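3.2 The student sessions

I ran the Bemia project with nine students from our robotics club, and Marion Dalgleish looked after the lab side. We wanted to know how beginners pick up two-handed tasks, so we kept the props friendly: a green cloth, a plate and fruit with plenty of grooves for fingers to find. Toivo wrote the first task sheet in October (I only fixed the spelling!), and it asked for one mandarin on the plate and one beside it, with both hands kept low before the start signal. Everybody had a go at moving the fingers up to the rim of the plate – far fussier than it sounds.
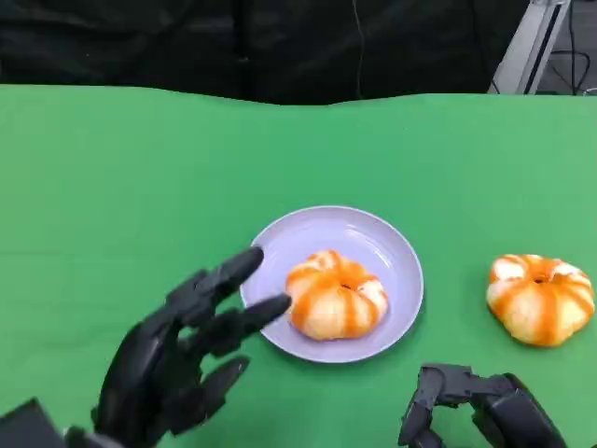 3.3 Moving on to grippers

Once the group felt at home with fingers, we brought in soft props and the grippers. I loved these sessions, because the chatter got so much louder! Hortensia argued for squashy things from the start, and Donnie wanted a wrist view of every attempt so we could talk about it afterwards (see Figure 4). We logged 78 attempts in all, and the students marked each one themselves before comparing notes with me.
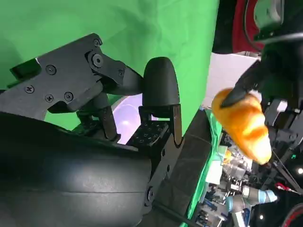 Figure 4. Wrist view: one gripper finger close up, and a second gripper holding the bread-shaped plush.

Contact: Elspeth Innes, Bemia project | Back to top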